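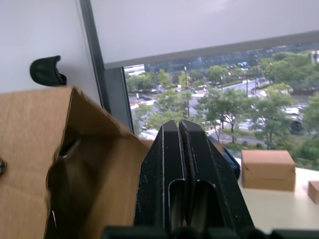 ## 4. Finger Comparison on the Box-Picking Task

We compared two sets of fingers on the same arm, with the same wrist camera and the same controller. The first set, called Irari in this paper, is long and flat with a blunt, slightly rounded tip. The second set, MacLeish, is shorter and has a thick rubber pad glued to the inner face. Both are parallel fingers and bolt to the same base, so swapping one set for the other takes a few minutes and doesn't change the tool mount.

### 4.1 Setup

Figure 3 shows the work area from the wrist camera with the Irari fingers closed. The open cardboard box to the left of the gripper is of the kind used as the source bin, and the small closed box on the tabletop to the right is of the kind used as a target object. The window behind the table was left in use during all trials. We did not add lamps or block the glass, and the position of the roller blind was not fixed from one day to the next.

**Figure 3.** Wrist camera view with the Irari fingers closed. An open cardboard box is at left, a small closed box is on the tabletop at right, and the window is behind.

The camera keeps the fingers in view at all times. This helps the operator line up a grasp, but the fingers also cover part of the area straight ahead. In Figure 3 the right finger hides part of a dark blue object near the window. With the MacLeish fingers the blocked area is smaller in height and wider at the base. We did not correct for this difference, and both sets were run with the camera at the same angle.

All trials were run by Ekow Opoku using the Zaddale hand controller. Wumpini Asamoah scored each trial from the recorded video and did not run any of them. A trial started with the gripper above the source box and ended when the object was on the tabletop and released, or when 65 seconds had passed. An object that was dropped could be picked up again within the time limit, but the trial was then marked as a recovery and counted separately.

### 4.2 Procedure

We ran 400 trials in total, split evenly between the two finger sets. The order was set in blocks, and the fingers were changed at the end of each block. Objects were taken from the Skerkisero set, which has 17 items. It includes small cartons, plastic bottles, two soft pouches, and a few flat parts that can only be lifted by an edge. Items were placed in the source box by hand with no fixed layout.

Closing force was held at the same value for both sets. In early tests in May we let the operator choose the force for each object, but the choices drifted over the course of a session and made the results hard to compare. Those tests are not included here.

The flaps of the source box were left on. We considered trimming them, and one reviewer of an earlier draft asked why we had not. Most boxes that arrive at a packing station still have their flaps, and a finger design that only works in a trimmed box is of limited use to us. Contact with a flap was not scored as a failure unless it moved the box far enough that the trial had to be stopped.

### 4.3 Results

The Irari fingers completed 187 of their 200 trials without a drop. The MacLeish fingers completed 164. Most of the gap came from objects lying close to the box wall. The long fingers could be lowered between the object and the cardboard, while the wider pads on the MacLeish fingers often pressed on the top edge of the object and pushed it down or tipped it over.

The result was reversed for the soft pouches. The rubber pads held a pouch with little slip, and the bare Irari fingers lost their hold more often during the move to the tabletop. The pouches made up a small share of the trials, so this had little effect on the totals.

Flap contact was more common with the Irari fingers. The operator tended to bring them in at a steeper angle from the right, and on the way out the base of the gripper would catch a flap that was leaning inward. This stopped six trials — all of them in the first two blocks — and those six are counted as failures above.

### 4.4 Camera and Lighting

The window caused fewer problems than we expected for manual control. Opoku reported that the dark fingers were easy to see against daylight but harder to see over the shadowed inside of the box. The gap between the two closed fingertips was the hardest detail to make out at low light, and he often opened the gripper slightly to check its position before going in.

Automatic exposure was left on. When the wrist tilted up toward the glass, the image of the table went darker and took a moment to come back after the wrist tilted down again. We logged these cases but did not remove them. Fixed exposure was tried in a separate short run with the Irari fingers only, and its results are given in Section 5 along with the tests of the second camera mount.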